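Notes from the Wednesday repair table, written up for people who keep asking me the same thing

# How to get white rings and dark stains out of a wooden table

Every wooden table in Torbridge has a ring on it, and every owner blames a guest. I have a table with four, and I live alone.

Before you fix anything, work out what you have. A **white or cloudy ring** is moisture caught in the finish. A **dark ring** has gone through the finish and into the wood, where water has had a chance to get acquainted with the tannins. White is an evening's work. Dark is a weekend, and you will say things.

You also need to know what the finish is. Dab a little denatured alcohol on a spot underneath, count to 13, and touch it with a cotton swab. If it turns tacky, you have shellac. If it stays hard, try lacquer thinner on another hidden spot; softening there means lacquer. If neither does anything, it's probably polyurethane or some other modern coating, and you can put very hot soup on it for years.

## White rings

Start with the mildest thing and work up. People like to skip ahead. Samira Rizk skipped ahead on her mother's sideboard and now owns a large decorative runner.

1. **Wait.** Fresh rings often fade overnight. Leave a fan on the table and go to bed.
2. **Petroleum jelly.** Smear it on thick, leave it eight hours, wipe it off. Mayonnaise does the same job and smells like a picnic that went wrong.
3. **Iron and cloth.** Empty the iron of water and set it to low, no steam. Lay a clean cotton T-shirt over the ring, folded once, and press for five seconds. Lift, look, repeat. If you can smell the finish, you've gone too long.
4. **Alcohol wipe.** Barely dampen a cloth, so that it feels cool and leaves almost nothing behind, and pass it over the ring in one quick sweep. Don't stop and don't scrub. On shellac this can take the shine off in a hurry, so practice underneath.

If there's still a faint ghost after all that, rub it with 0000 steel wool and a little paste wax, going with the grain. The spot will come out duller or shinier than its neighbors, and you'll end up doing the whole top. Budget the evening accordingly.

## Dark rings

The finish has to come off first. Strip or sand the whole top, not a patch the size of a saucer. I know the patch is tempting. Vangelis Tsolakis did the patch, and it looks like a spotlight.

Once you're down to bare wood, mix oxalic acid crystals with hot water following the package. Wear gloves, goggles and a dust mask while you handle the dry stuff. Brush it over the entire surface, let it dry, then rinse well with clean water, twice. Never sand before rinsing, or you'll be breathing the crystals. Two rounds usually do it.

Let the wood dry for a full day, then sand lightly with 300 grit (320 if your store has never heard of 300) and refinish. Oil is forgiving. Varnish is tougher and shows every hair the cat has ever owned.

**A warning about veneer:** look at the edge of the top. If the grain doesn't carry over from the surface onto the end, you may be dealing with a very thin skin of nice wood, and a power sander will be through it before you've found a comfortable way to stand. Use a block and your own arm.

## Keeping it that way

Coasters work only when they're closer than the table. Put out more than seems dignified. Cork is fine, felt is fine, and slate needs pads underneath or you'll be back here reading about scratches.

Wax twice a year. I do mine in April and then again whenever company is coming and I panic. Buff until your hand slides without catching, and wait an hour before you set anything back down.

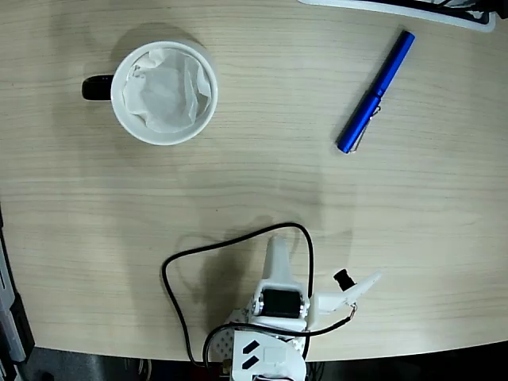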